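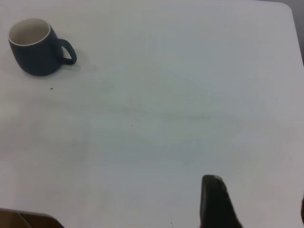
Skurkia is a browser-based trading and strategy game set on a chain of fishing islands. It was developed by Fadlow, a small studio led by the designer Themis Karras, and opened to the public on Apr 18, 2019. The game is free to play and needs no download.

Gameplay

Each player starts with a harbour, one boat and 1000 shells, the game's currency. Boats are sent out to fish, carry cargo or explore, and every trip uses up stamina. Stamina refills at one point every 3 minutes, up to a limit of 60. Players can raise their income by building smokehouses and rope yards, or by buying goods on one island and selling them on another. Prices are set by what other players buy and sell – the game itself adds only salt and timber.

There are two main islands. Amano is open from the start and has no combat. Welus can be reached once a player owns a second boat, and cargo carried there may be raided by rival crews. A raid takes part of the cargo but never the boat. 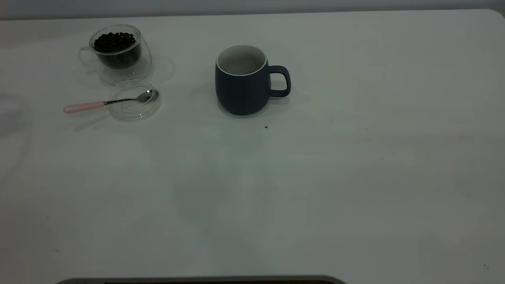

Crews can hold up to 60 members and share a common store. A crew that controls a harbour on Welus collects a small toll from every boat that docks, and control is decided again at the start of each season.

Development

Karras wrote the first version as a text-only game played by email. The map and the market screen were added during a closed test in February, when the stamina limit was also raised after complaints from testers. Raiding was at first allowed on both islands, but was removed from Amano before launch.

Reception

Players generally liked the market and the slow pace, which suited short visits during the day. Criticism centred on the early game, where a new player has little to do until the second boat is bought, and on the toll system, which favoured older crews. A later update halved the tolls and lowered the price of the second boat.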